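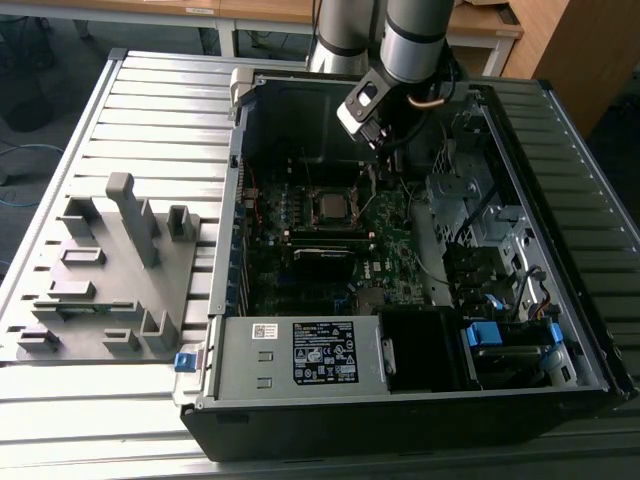
Speaker notes: Looking after the Bemar cell
Lekville maintenance meetup, 2026-07-22
Yevdokiia Maksymiv, Doltier

Opening

Say who I am and what I do: I keep the Bemar cell running. Zinhle Makhubela wrote the motion program. I do the fixtures, the cables and the morning checks. If anyone asks about path planning, send them to her at the break.

The job of the cell is to work inside desktop computers. Parts come out, go to a holder, and go back in. The talk is about the dull side of it: what has to be in place before the arm moves.

Where the case sits

Start with the table. Slotted aluminum, so we can bolt stops anywhere along it. The tower goes on its side with the open side up.

We had no stops at first. The case crept toward the fixture a little each cycle and we blamed the arm for it. I re-taught the pick points twice before I put a ruler on the table. Tell this story, but keep it short.

Stops are now checked every morning by hand. Push on the case. If it moves, tighten before anything else.

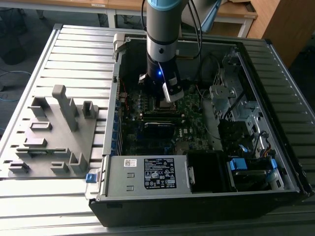

Arm over the processor socket area, tower on its side, fixture on the left.

Approach height

The arm comes down from above. There is a drive cage on one side of the board and the power supply on another, so we do not allow sideways travel below the top of the case. Up, across, down. It costs time. We have not hit a cage since June.

Mention that the post in the middle of the fixture counts as an obstacle too. It is the tallest thing on that plate. The first version of the program only knew about the computer.

Pause for questions on height. There are usually a couple.

Cables

Two kinds: ours and theirs.

Ours is the black cable at the wrist. It needs enough slack to turn and not so much that the loop can drop into the case. I run the wrist through its full turn at slow speed and watch the loop the whole way. Retie if it touches anything. Change the ties every 3 weeks.

Theirs are the bundles inside the computer. They spring back. Tuck them before the run and look again after the first pick.
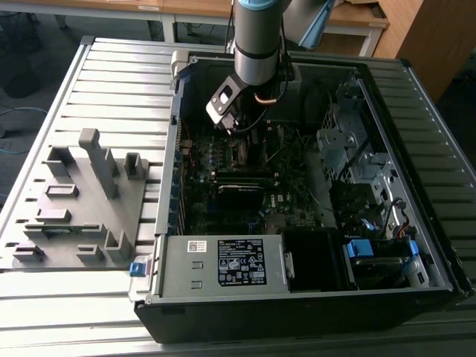
The cable loop at the wrist, with the gripper over the upper part of the board.

Fixture

Gray, 3D-printed, one holder per part. The base is on its second revision. The thin holders wear first, so I keep spares of those and nothing else.

Check for play: put the part in, wiggle it, take it out. If it rattles, swap the holder. Do not pack it with tape. (Someone at Msimang did this and the tape came out with the part.)

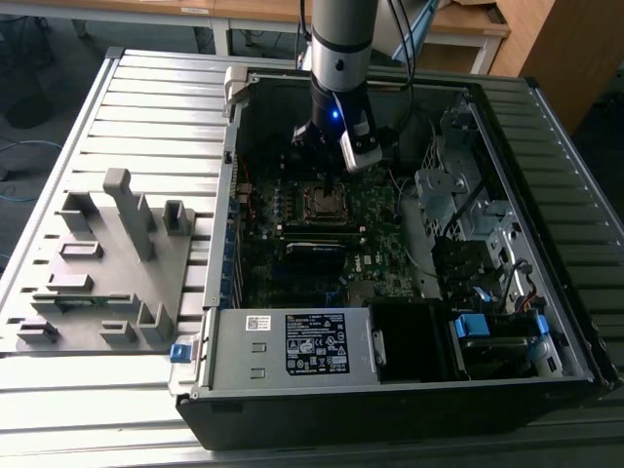
A small green circuit board in its holder near the lower edge of the fixture. Camera module on the right side of the gripper.

Camera

Wipe the lens before the first run, dry cloth only. Then one test shot against the saved reference. If the shot looks off, check the bracket screws first and the software second.

Room light matters more than I expected. The metal slats shine, so we run with the same lamps on all day and do not touch them.

Log

We are at 243 logged runs. One line each: case type, holder changes, stops okay or not, anything odd. Paper, on a clipboard next to the cell. Zinhle types it up later.

Show the clipboard if there is time. Then questions. Blank log sheets are on the side table for anyone who wants one.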